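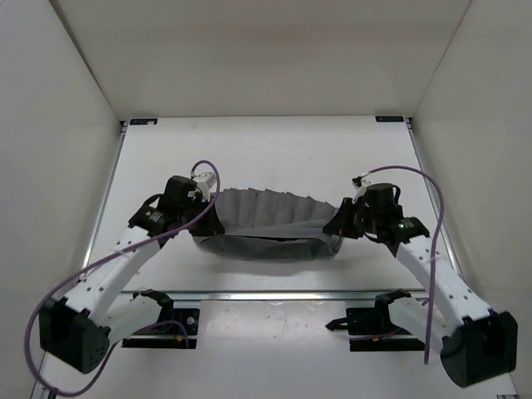
*Two-arm station at Hundberg, gray pleated cloth held between the grippers.*

**Progress report, 16 Oct 2024**
Prepared by Nanami Noguchi for the Druveo fund

The cloth handling station is in its second phase. We run it for up to 4 hours per shift, next to the manual folding line. The 22 people on that line keep their posts and their pay grade, as agreed in the grant terms.

What has changed is the mix of work. Two operators per shift now load cloth, watch the arms and log failed grasps. Sorting and final inspection are still done by hand.
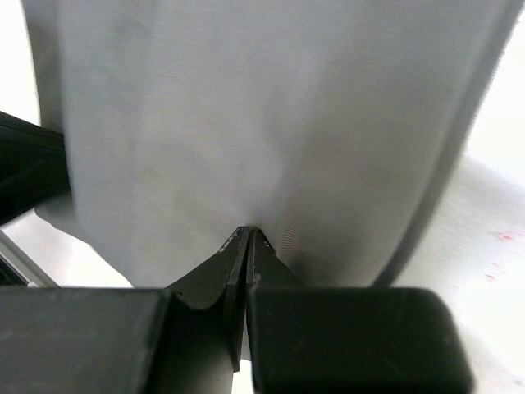 Dineo Mathebula wrote on the draft of this report that logging takes longer than planned, and that operators should get paid time for it - at present it eats into their breaks. We agree and have moved 400 from the travel budget to cover it.

Training is behind. Heikki Karppinen has finished the stop and restart module, but the one on regrasping is still being written. We expect to deliver it in November.

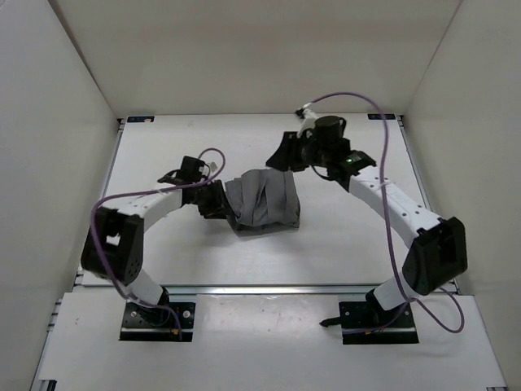 *Both arms at the bunched cloth, left gripper touching its edge.*

Still open: the service contract with Mornik, and a rotation plan for the night shift.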